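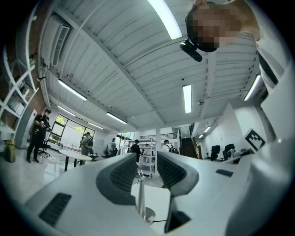
Print | E-mail

By Florencia Zúñiga
January

Evmont opened its household survey center to visitors on Wednesday. The monthly confidence panel has 2,828 respondents, and interviewers reach them by phone in 10-day waves.

Aparecida Guerra led the tour and covered weighting first. Renters under 30 answer least often – their replies carry the largest weights. The job security question was reworded this month, so that series restarts.

Panel tables are available at the front desk.

We use cookies. Accept | Settings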